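Manipulation à deux bras : une méthode de pesée visuelle des deux points de vue

Robotique — Brève

L'équipe de manipulation du laboratoire Badier, dirigée par Iveta Zelenák, a rendu publics les résultats d'une méthode destinée à la saisie d'objets alimentaires souples par un robot à deux bras. Baptisée Mostano, la méthode porte sur un point précis : la façon dont la commande pondère, au cours du geste, l'image d'une caméra fixe et celle d'une caméra portée par le poignet.

Dans la plupart des politiques apprises par imitation, les deux flux sont encodés séparément puis concaténés, avec un poids qui ne varie pas explicitement d'une phase à l'autre. Les auteurs constatent que la vue fixe domine alors jusqu'à la fermeture de la pince, y compris lorsque le bras masque une partie de l'objet. Mostano ajoute un module de pondération de petite taille, entraîné conjointement avec la politique, qui estime à chaque pas de commande la part à accorder à chaque caméra.

La tâche d'évaluation principale est le transfert d'un sandwich posé dans une corbeille ronde vers un plateau, sur une table où se trouvent aussi des bouteilles, des biscuits et des barres chocolatées. L'emballage transparent pose une difficulté particulière : ses reflets se déplacent avec le point de vue et perturbent l'estimation des bords.

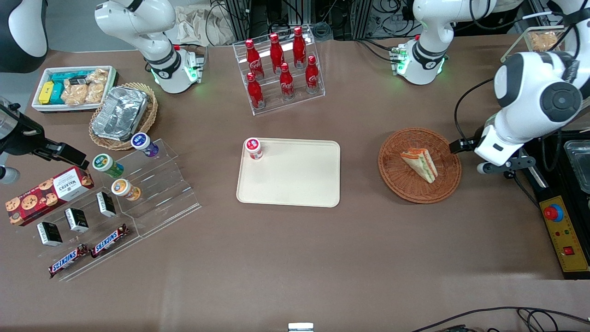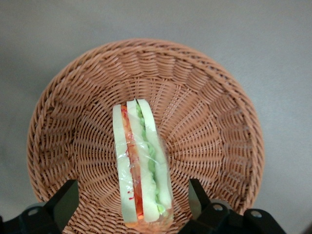 Page modifiée pour la dernière fois le 11 avril 2024

Le jeu d'entraînement compte 908 démonstrations téléopérées, enregistrées par Juraj Sýkora et Zuzana Kováčik. La position de la corbeille et l'orientation du sandwich ont été modifiées entre les enregistrements ; la disposition du reste de la table a été remaniée moins souvent. Aucune annotation manuelle des phases du geste n'a été utilisée. Le module de pondération est appris à partir de la seule erreur de prédiction des actions, avec un terme de régularisation qui pénalise les basculements rapides d'une caméra à l'autre.

L'évaluation sur robot réel a porté sur 312 essais, répartis à parts égales entre Mostano et une politique de référence à concaténation simple. Les deux politiques partagent le même encodeur, les mêmes démonstrations et le même budget d'apprentissage. Un essai est compté comme réussi si le sandwich repose entièrement sur le plateau et si l'emballage n'est pas déchiré. Selon l'équipe, l'écart en faveur de Mostano est net lorsque l'objet est placé contre la paroi de la corbeille et faible lorsqu'il est au centre. Le détail par position figure dans le rapport technique.

L'analyse des poids appris montre un profil régulier. La caméra fixe l'emporte pendant l'approche ; la caméra de poignet prend le relais une fois la pince au-dessus de la corbeille, puis la vue fixe remonte pendant le transport. « Nous n'avions pas imposé cet ordre », précise Iveta Zelenák. « Il se retrouve avec toutes les initialisations testées, mais l'instant du basculement varie sensiblement de l'une à l'autre. »

Shinji Hirose, de l'institut Clenholm, qui n'a pas participé aux travaux, juge le protocole correct et relève une limite : la corbeille utilisée pour les essais est celle des démonstrations. Il souhaiterait une comparaison avec des contenants à paroi plus haute, où la caméra de poignet risque d'être elle-même masquée par les doigts de la pince.

Les auteurs signalent deux autres restrictions. Le module ne traite que deux vues, et son extension à un nombre quelconque de caméras n'a pas été étudiée. Par ailleurs, la force de serrage est fixée d'avance ; un pain très mou peut être comprimé sans que la politique en tienne compte. Vratislav Koubek, chargé de la commande bas niveau, travaille sur une boucle d'effort reposant sur le courant des moteurs de la pince.

Le code d'apprentissage et les poids du modèle sont accessibles sur demande auprès du laboratoire. Les démonstrations doivent être déposées dans l'archive Chacko après vérification des fichiers de calibration ; un premier lot, jusqu'à 3000 images par caméra, est prévu avant la fin d'avril.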